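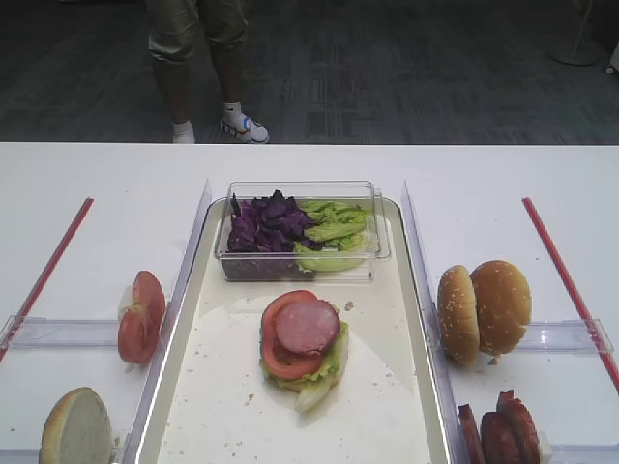
Notes for "Does the blurb sell the book?" - Urstead book trade evening, 2022-02-24

Slot is thirty minutes, leave ten for questions. Water on the left. Start before the slides come up.

OPENING

Thank Zane for the invitation, then go straight in. Ask the room: who bought a novel in the past year because of a quote on the front cover? Wait. Let it get uncomfortable. Then ask who has spent a week of their working life chasing such a quote. Expect more hands.

I edited translated fiction for a long time and I chased blurbs for all of it. I wrote the begging letters. I am not standing outside this and sneering. I just want to know what we think we are buying with all that effort, and I have never had an answer I could take to a finance meeting.

SLIDE 2 - WHAT A BLURB IS SUPPOSED TO DO

The usual claims, as I heard them at Drukberg and everywhere else:
It persuades the reader in the shop.
It persuades the bookseller before that.
It persuades our own sales team before that.

Point out that the further down that list you go, the more believable it gets. I do think a quote from a known writer can wake up a sales meeting. Whether we should need that to wake up a sales meeting is a separate talk. Don't get drawn into it.

SLIDE 3 - THE KURUC CASE

Background, quickly. Kuruc was a crime novel by Blagoje Stojanović, his first in English. Quiet book, mountain town, a retired postal inspector, hardly any blood. First printing was small. We sent out 37 advance copies with personal letters. I wrote every one of those letters and I can still recite the second paragraph.

We got 5 usable quotes. Read two of them aloud, no names:

"Dark, gripping, unforgettable."
"A masterful portrait of a place."

Pause. Ask which one was written by someone who had finished the book. My guess is the second, but it's a guess. The first could sit on any crime novel printed since the war. It isn't even right - nobody who read Kuruc would call it gripping. It's slow, and that's what's good about it.

Stojanović's own comment when he saw the cover: "Who is this book? I would like to read it." (Gets a laugh. Don't rush the next line.)

We printed the first quote. Of course we did, the name was bigger.

SLIDE 4 - DID IT WORK?

Be careful here. People will want a number and I don't have a good one.

What I can say: the book did fine. The reprint had a different cover with no quote on it, only a line from the first chapter, and that did fine as well. Anybody who tells you that proves something either way is selling a course. The reprint came after two good reviews and a reading tour. You can't pull those apart afterward.

What I can also say is that I asked for evidence in every house I worked for and was shown anecdotes. "So-and-so's quote made that book." Maybe. So-and-so also quoted 11 other books that year and I can't name one.

(Check: was it 11? If I can't find the list, say "a stack of other books.")

SLIDE 5 - THE CIRKECK SURVEY

Somebody will bring up the Cirkeck survey, so get there first. It went around last June and the headline was that readers "value author endorsements." Three problems.

It asked 300 people, all of them signed up to publishers' newsletters. Those are our friends. They'd tell us they value barcodes.

It asked what they value. It did not look at what they bought. I value long walks.

The question listed endorsements next to "cover design" and "price" and let people tick as many as they liked. Tick boxes are free.

I don't think it was done in bad faith. I think it was done by people who already had the headline. Zane disagrees with me on this and may say so from the chair. Let him. He has read the full report and I have only read the summary plus the tables, so be straight about that if asked.

SLIDE 6 - WHAT IT COSTS

This is the part I care about most, slow down.

Editor's time. Publicist's time. Postage. The favor owed afterward, which always comes due when you're busiest. And the writers on the other end. One novelist told me she gets 200 requests a year. She says yes to her friends and her agent's friends. So a first-time author from a small country with no friends in English starts at the back of the line, and we call what comes out at the front a recommendation.

SLIDE 7 - WHAT I'D TRY

Keep this modest. I don't have a system.

Skip quotes on one season's debuts and write down beforehand what you expect to happen. Put a real paragraph of the book on the back. Translated books especially - let people see the sentences, and credit the translator while you're at it. If you do want a quote, ask a bookseller who has read to the end.

It may make no difference to sales at all. Then at least you've got your week back.

QUESTIONS

Likely ones:
"What about celebrity book clubs?" Different animal, they have their own audience. Don't improvise.
"Would you blurb a friend's book?" Yes. I have. Twice, and I finished one of them.
"Did Stojanović mind?" He still sends me a postcard signed "Dark, gripping, unforgettable."

Handouts are by the door. Give the clicker back to Zane.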